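3.2 Washing and refitting the seat covers

The covers on the Vastlow two-seater and the Sinley armchair come off for washing. The Godoy footstool has a fixed cover and must only be wiped down. Check the label under the seat before you start if you are not sure which model you have.

Taking the covers off

1. Lift out the seat cushions and stand them on end.
2. Open the zip along the back edge. The puller is tucked under a small flap.
3. Ease the cover off the foam from the corners. Do not pull on the piping.
4. Close the zip again and turn the cover inside out.

Note: Wash all covers from the same seat together, even if only one is marked. Colours may fade slightly over time and a cover washed alone can end up a different shade. 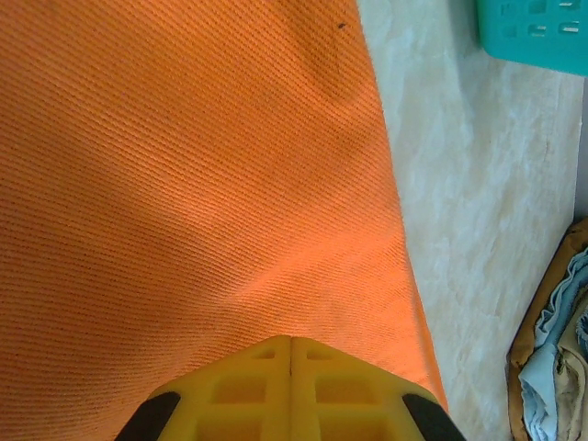
Washing

5. Set the machine to a cool, gentle cycle with a spin speed no higher than 660 rpm.
6. Use a liquid detergent without bleach. Leave out fabric softener.
7. Hang the covers by the hem, out of direct sun. Do not tumble dry.

Caution: Do not iron over the zip or the hook-and-loop strips. They will melt.

Refitting

8. Put the covers back on while they are very slightly damp. Full drying on the foam takes 2 to 3 hours in a warm room.
9. Push the foam well into the front corners first, then work towards the zip.
10. Smooth the seams so that they run along the edges of the foam and close the zip.

Do not sit on the cushions until they are dry all the way through.

Replacement covers are sold in sets of 2 and can be ordered from Kunitus spare parts. Quote the model name and the fabric code printed on the inside of the zip flap. For stains that remain after washing, see section 3.3.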